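Prevgate Support
Ticket 268: Nested cups task, hand does not let go of top cup
Product: Yimyam hand kit, trial license, simulated table environment
Opened by: Birsen Yazıcı, Bistico
Assigned to: Olumide Nnaji
Status: Pending customer

Birsen Yazıcı, 9:10 am
We are reviewing the kit before we decide on the full license. Most of the tasks run fine. On the cup stacking task the run ends with a timeout at step 600 and the log says "release not confirmed". Default table and default cups, nothing edited. Two renders attached. 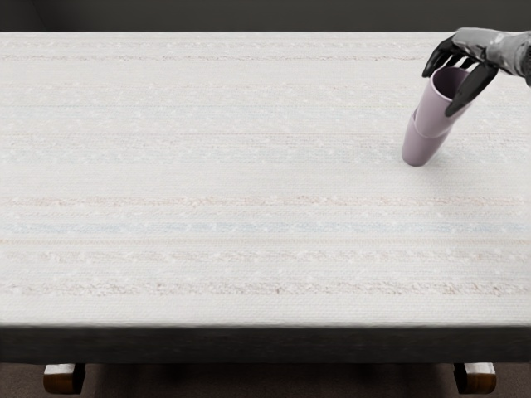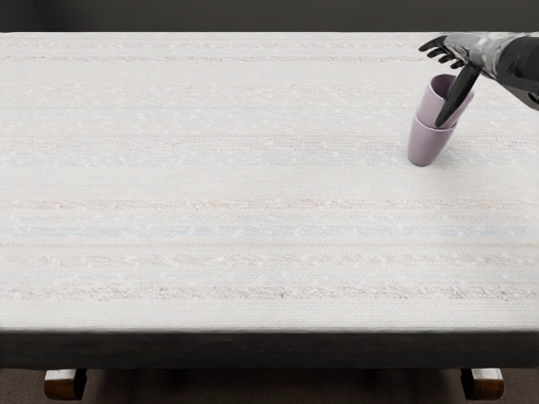
Attachments 1 and 2: hand at the nested cups, striped cloth, same setup in both.

Olumide Nnaji, 9:42 am
Thanks for the renders. In the first one the thumb tip is against the outside wall of the upper cup, and both cups are leaning. In the second the lower cup is upright, but the thumb points down into the mouth of the upper cup. The release check wants all the digits clear of the cup, so a thumb inside the rim would fail it. I can't tell from stills which contacts the solver is reporting.
Please send the contact log and tell me which controller version you have. It is on the last line of the startup output.

Birsen Yazıcı, 10:25 am
Controller is version 4. Contact log uploaded. We ran it again with the timeout doubled and got the same message, only later.

Olumide Nnaji, 11:30 am
The log has thumb contact with the upper cup right up to the timeout. The open command is sent, the fingers respond, and the thumb target stays where it was. Passing this to Chidubem, who looks after the grasp presets.

Chidubem Briggs, 1:15 pm
The preset for tapered cups opens the fingers first and then waits for contact force to drop before it moves the thumb. With one cup seated in another at a tilt, the force may never drop far enough. Try this:
1. Open the grasp preset file and find the tapered cup entry.
2. Set thumb_release to "with_fingers".
3. Set retreat height to 60 mm.
4. Clear the preset cache and restart the environment. A reload from the menu is not enough - it keeps the old values.

Birsen Yazıcı, 2:50 pm
Done. Nearly all of the runs now finish. The ones that fail have a different message, "stack angle out of range". My colleague Mandla Mabuza asks if the angle limit can be changed on a trial license or if it is locked.

Chidubem Briggs, 3:20 pm
It is not locked. The limit is max_tilt in the task file, in degrees. I would leave it alone for your review and send me one of the failed runs, with the seed. A tilted top cup is a placement problem and a looser limit will only hide it.

Olumide Nnaji, 3:35 pm
Preset change logged for the next release. Ticket stays open until we have the seed.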